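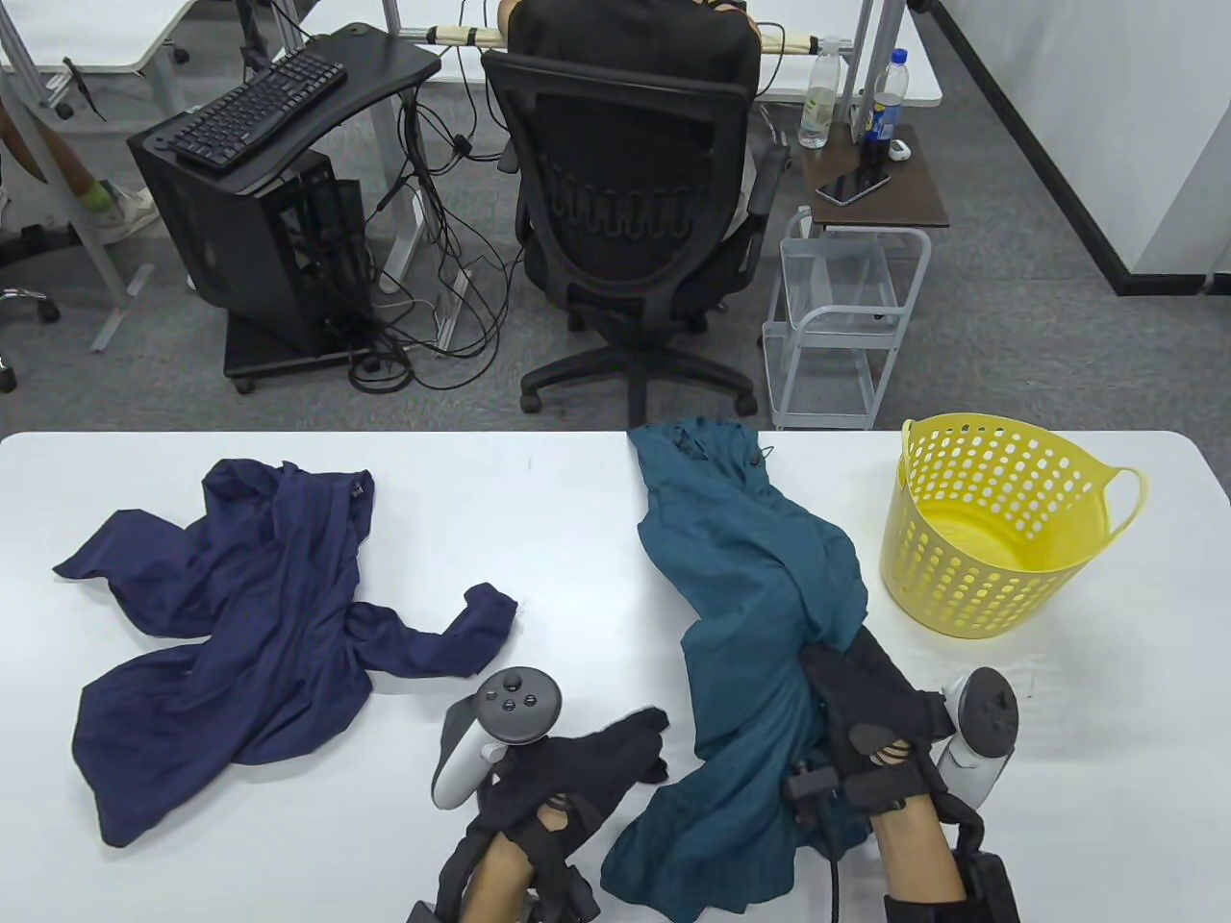 What is The Lonside Petition about?

The Lonside Petition is a nonfiction book by Yesenia Cárdenas on the use of racial covenants in house deeds in the mill town of Lonside, and on the residents who tried to have them struck from the county records.

Background

Racial covenants were clauses written into property deeds that barred the sale or rental of a house to members of named groups, most often Black buyers. In Shelley v. Kraemer (1948) the United States Supreme Court held that state courts could not enforce them. The ruling did not remove the clauses from existing deeds, and in many counties the wording was copied forward each time a house was sold.

Cárdenas, a former title examiner, came across the Lonside clauses while checking deeds for the Stulach tract, a group of streets laid out for mill foremen. The first draft of the book was a report for the county library. It was later expanded and published by Drikine Press.

Contents

The book has 12 chapters in three parts. Part one follows the Stulach deeds from the first sale to the closing of the mill. Part two deals with the petition itself, which was signed by 46 households and handed to the county recorder on a Saturday, when the office was closed to other business. The recorder declined to file it on the ground that a deed could be changed only by the parties to it. Part three covers the later dispute over whether the clauses should be erased or left in place with a note stating that they have no legal force.
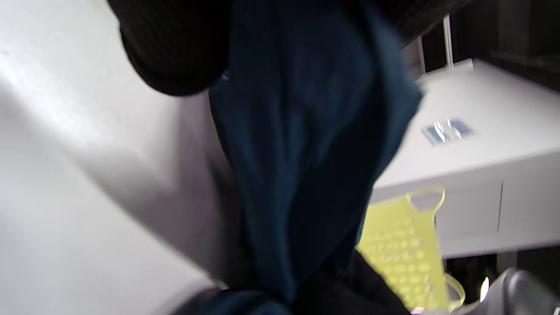 Cárdenas takes the second position. She argues that erasing the text would make it harder to show how the town was divided, and that a buyer who never sees the clause has no reason to ask why house prices differ so sharply on either side of Wiriya Avenue. The opposing case is given its own chapter, built from letters by residents who did not want such language attached to their homes in any form.

An appendix reprints the full wording of 29 deeds. The names of sellers are kept; those of later owners are left out.

Reception

Reviews were mixed. Most praised the work on the deeds, which had not been indexed before. Historian Sixten Sandberg wrote that the middle chapters were "the clearest account we have of how a clerk's habit becomes a rule," but found the final part repetitive and objected to the lack of material on renters -- a group that made up nearly half of the town at the time of the petition. Cárdenas replied in the preface to the paperback that leases in Lonside were seldom recorded and that few had survived.

Editions

The hardcover and paperback differ in paging. The paperback adds the new preface, a street map and corrections to the notes for chapters 4 and 9. The index was not revised, and entries for the Stulach tract in the paperback still give the hardcover page numbers.

See also

Restrictive covenant
Redlining
Fair Housing Act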